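Tablecloth

A tablecloth is a piece of cloth that is spread over a table. It may protect the surface from scratches and stains, or it may be used only to make the table look better for a meal or a feast. Many homes keep one cloth for every day and a second, finer one for guests.

History in Kamdale

In the valley of Kamdale the making of table linen is an old trade. The oldest written notice of it is from 1668, when a household list from the village of Fustdale names two "bord cloths" and a set of napkins. At that time the flax was grown on small fields near the river, and the yarn was spun at home in the winter months. The weaving was done by men in most houses and the bleaching by women.

Later the work moved to the town of Lellbridge, where the water was softer. The Catterall mill was the largest one there and had 70 looms in its best years. It made plain white cloth for inns, and also a damask with a pattern of oak leaves which was sold under the name "Catterall Leaf". The mill closed after cotton cloth became cheaper, and its building is now used for flats.

Materials

Linen is strong and takes up water well, but it creases easily and needs a hot iron. Cotton is softer and costs less. Cloths of polyester dry quickly and keep their shape, although many people find them less pleasant to touch. Oilcloth and cloths with a plastic coating can be wiped clean and are common in kitchens.

Size and hanging

The part of the cloth which hangs down at the side is called the drop. For daily meals a short drop is usual. At formal dinners it is longer, and on buffet tables it often reaches the floor.

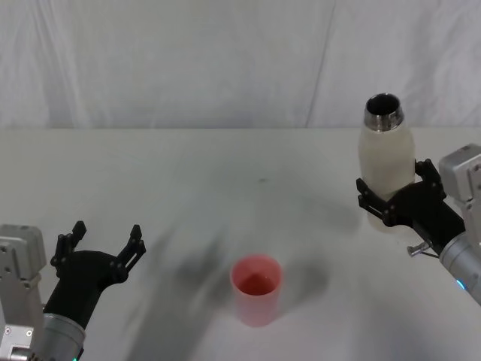 Before use the cloth is normally ironed while it is still a little damp. Fold lines from the cupboard can be taken out with steam, or the cloth can be hung over a rail the evening before. In Lellbridge it was the custom to leave one fold in the middle, so that the cloth could be laid straight along the table.

Collections

The town museum of Lellbridge keeps roughly 500 pieces of table linen from the valley. The catalogue was written by Jhun Castillo, who also collected the local names of the patterns. The collection is open to visitors from Easter until the end of October.

See also: Damask, Napkin, Oilcloth, Table runner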